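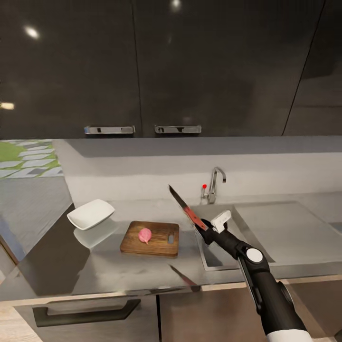

Do I need to stop my application while I set up the job queue?

You can leave it running. The queue server starts as a separate process, and your application does not send anything to it before you change the client settings in step 6.

4. Setting up the Flaris queue and its workers

This section supposes that you have finished section 3 and that the Flaris server is installed on your machine. You need the password of the administrator account and a terminal. If you rent your server from Netberg, please open the queue port in their control panel first.

Step 1. Open the file flaris.conf in a text editor. On Linux you find it in the folder etc inside the installation folder. Make a copy of the file before you change anything and keep the copy under another name.

Step 2. Find the block with the title [queue] and fill in these lines:

name = mail
port = 577
max_waiting = 200
keep_failed = 48h

The value max_waiting says how many jobs can wait at the same time. When the limit is reached, the server refuses the next job and gives back the error QUEUE_FULL. The value keep_failed is the time for which a failed job stays on the disk. After this time it is deleted and cannot be restored.

Caution: Do not write a space between the number and the letter h. Versions from before April read such a line as zero hours and delete the failed jobs at once, without any warning in the log.

Note: Port 577 is lower than 1024, so on Linux the server needs special permission to open it. If you do not want to give this permission, choose any free port above 1024 and write the same number in step 6.

Step 3. Save the file and start the server:

flaris start --config flaris.conf

The terminal shows the line "queue mail ready". If you see "address in use" instead, another program has already taken the port. Stop this program or choose another port.
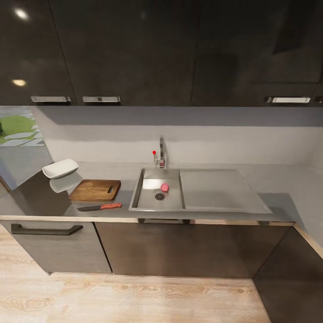
A client of Flaris sees only the public side of the queue. It can put a job in, ask for its status, or cancel it, and the way in which the server stores the job stays hidden. Think of a row of dark kitchen cabinets with handles along the bottom edge of the doors: you know where to pull, and how the shelves are arranged behind the door is not your business. For this reason please do not read or edit the files in the data folder by hand. The format changes between versions, and a file which was edited while the server is running can block the whole queue.

Step 4. Decide how many workers you want. A worker is a process that takes one job, finishes it, and then takes the next one. For a first test two workers are enough:

flaris workers --queue mail --count 2

If your jobs mostly wait for something (a mail server, a database, a slow web service), you can raise the count later. If they mostly calculate, stay at or below the number of processor cores.

Step 5. Check the workers with the command flaris status. Each worker must have the state "idle". The state "lost" means that the worker was started but cannot reach the server — in most cases the port in its settings is wrong.
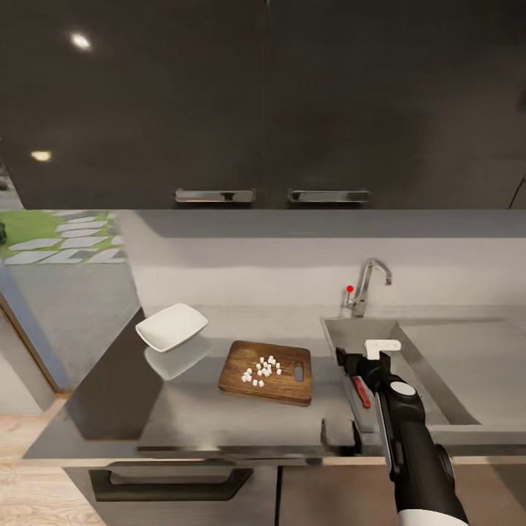
Step 6. Connect your application. Install the Sando client library and add the following lines to the settings of your application:

sando.host = localhost
sando.port = 577
sando.queue = mail
sando.timeout = 30s

Restart the application. The old settings stay in memory until you do this.

Step 7. Send a test job:

sando send --queue mail --body test

The command prints the number of the job. Type flaris show and this number, and look at the field "state". It goes from "waiting" to "running" and then to "done". With a test job this is so quick that you will probably see only the last one.

Caution: A job can be executed twice. If a worker loses its connection after the work is done but before it reports back, the server gives the same job to another worker. Write your jobs in such a way that a second execution makes no damage. For mail, save the message number before sending and compare it at the start of each job.

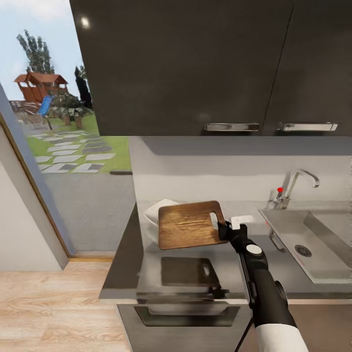
Kozłowski wrote to us that the test in step 7 went well, but under real load QUEUE_FULL came back every few minutes, with over 200 jobs sent in one loop, and asked whether it is safe to simply make max_waiting bigger.

It is safe, as long as the disk has enough space. Please look first at how long one job takes, with the command flaris times. If the jobs arrive faster than the workers finish them, a bigger limit only moves the error to a later hour. Add workers first, watch the queue for one working day, and then change the limit if it is still necessary. The new limit is valid after a restart of the server. Waiting jobs are kept during the restart.

Settings for more than one queue are described in section 5.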